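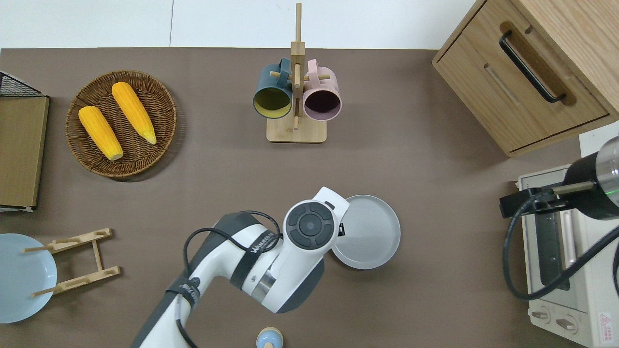

How to train a tabletop arm with corrections (and stop collecting so many demonstrations)

If you've been teaching a robot arm to do kitchen chores by demonstration, you'll know the feeling. You record a good batch of demonstrations, train overnight, come in with a coffee, and the arm glides beautifully to a spot a few centimetres from the plate and closes on nothing. So you record more. And more. We did that on Plukdale, our kitchen tabletop project, until we had 1,000 demonstrations and a policy that was still daft in exactly the same places.

What got us moving again was correction rounds. The idea isn't ours and it isn't new: let the policy run, step in when it starts going wrong, and train on what you did to rescue it. The details make a huge difference though, and those are what I've written up.

What you need

An arm you can push by hand or steer with a leader arm. A camera above the table. A policy that already half works — if it can't get near the object at all, go back and record plain demonstrations first. Some way to switch between policy and human control without the arm jumping. We wrote a little tool for this called Inent, but any foot pedal and a bit of code will do the job.

You also need a table with proper things on it. Our first sets were one plate on a bare surface, and everything we learned there fell apart when we added neighbours. Now we put objects all round the edge, corn in a wicker basket, mugs on a mug tree, a dish rack, a toaster oven, and leave the middle open so the arm has room to work.

Step 1: Choose one task and write down what counts as done

One sentence. Ours for the plate task was "the plate is standing in the rack and the arm has let go and moved clear". The last part matters more than you'd think. Before we added it, half of us were stopping the recording at the moment of release and the policy learned to freeze there, still hovering over the rack.

Step 2: Train a starting policy on a small set

Use 30 demonstrations. Yes, really! You want a policy that makes mistakes, and you want to find them while training is still quick. Vary where the plate starts. Keep your own movements calm and fairly similar from one go to the next, and don't pause mid-reach to think, or the arm will learn to pause too.

Step 3: Run it and keep your foot on the pedal

Start the policy and watch the gripper, not the screen. When you see it drifting, take over. The hard bit is when.

Too early and you never record the states the policy gets itself into, so you've just made another demonstration. Too late and the plate is upside down on the floor. The rule we settled on is to let it go until you're sure it won't recover by itself, then take over and fix only that. Bring the gripper back to a sensible place, hand control back, and let the policy carry on. Don't finish the whole task for it (this is so tempting).

A round is 15 runs. After that I get tired and my corrections turn sloppy, and sloppy corrections are worse than none.

Step 4: Label the switch points

Each run now has stretches where the policy was driving and stretches where you were. Save a flag for every timestep. When you build the training set:

Keep all the human stretches.
Drop the policy's last second before each takeover. That's the mistake itself and you don't want to teach it.
Keep the rest of the policy's driving, but only from runs that ended in success.

We forgot the second rule for the whole of December. The arm got steadily better at drifting off and then swooping back, which was lovely to watch and no use at all.

Step 5: Retrain on everything, weighted

Mix the corrections with the original demonstrations and draw half of each batch from each. Without weighting, the corrections get swamped because they're so short. With corrections only, the policy forgets how to begin the task. Half and half was the first thing we tried and we've never found a reason to change it.

Retrain from scratch each time if you can afford to. Carrying on from the last checkpoint is faster, but we found it clung to old habits.

Step 6: Test with the furniture moved

Before each test, shift things. Turn the basket, slide the rack along, swap the mugs over. If the success rate drops sharply, your policy has been using the furniture as landmarks, and the next correction round should be done with the layout changed between runs.

What we got

After several rounds on the plate task we had 522 correction segments, most of them only a few seconds long. The policy trained on those plus the starting set beat the one trained on our full pile of demonstrations, on the same table with the same objects. I was thrilled, and then suspicious, so we repeated the test with the layouts shuffled. Same order, with a wider gap.

Mugs have been harder. Lifting one off a peg needs a small tilt at the right moment, and by the time you can see it's gone wrong the handle has usually caught. For that task we take over earlier than the rule in step 3 says.

Common problems

The arm jerks when you take over. Match the leader arm to the follower's pose before the switch, and blend over a short window.

The policy does well after a correction but never without one. You're probably stepping in too early. Watch a few recordings back with the flag shown on screen — it's quite humbling.

Results swing wildly between rounds. Check whether different people did the corrections. Two of us approach a plate from opposite sides, and mixing us gave the arm a nasty wobble in the middle. The setup notes for the Brekent and Wei rigs now say which side to use.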